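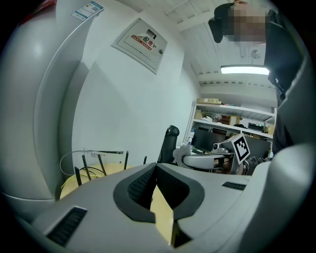 *Router on the round table, six antennas up, shelving at the back of the room.*

## Giving your router a proper spot

I love this job. It takes one evening, costs next to nothing, and you get to stop stepping over cables! We did it in the back office at Dratton in January, and I've since done the same at home.

### What you need

- a small table or a clear bit of shelf
- 2 cable ties, the reusable hook-and-loop sort
- a damp cloth and a dry one
- masking tape and a pen

### 1. Label before you unplug

Wrap a bit of masking tape round each cable near the plug and write on it where it goes. Ours came out as "wall", "desk" and "Ludger", the last one being Ludger Schwerdtfeger's long run to the Relov printer. Take a phone photo of the sockets too.

### 2. Pick the place

Go for somewhere open and off the floor, as near the middle of the room as your cables allow. A round table is lovely for this — you can get at the back from any side. Keep the router out of cupboards and away from big metal things if you can. Metal shelving and metal wall boxes both get in the way of the signal, so try a few positions before you settle.

Leave the distribution box alone, and don't stand anything where it would stop you opening the door.

### 3. Sort the cables

Measure first. My run from the wall socket was 176 cm, and I'd very nearly bought one twice that! Coil any spare length in wide, loose loops and fasten them gently. Tight bends are bad for network cable, and a loose loop is so much easier to undo later.

Different colours help enormously. If you're buying new, get a yellow one for the line you unplug most.

### 4. Set the antennas

Start with them all upright. If upstairs is weak, tip one or two outwards and test again from the worst spot in the building. Leonie Ruppert walked round with her laptop calling out numbers while I fiddled, and it was great fun.

### 5. Wipe down and switch on

Dust the casing with the dry cloth (damp one for the table only), plug in, and give it a few minutes before you test anything.

Next up: flattened boxes, and which shelf they should live on.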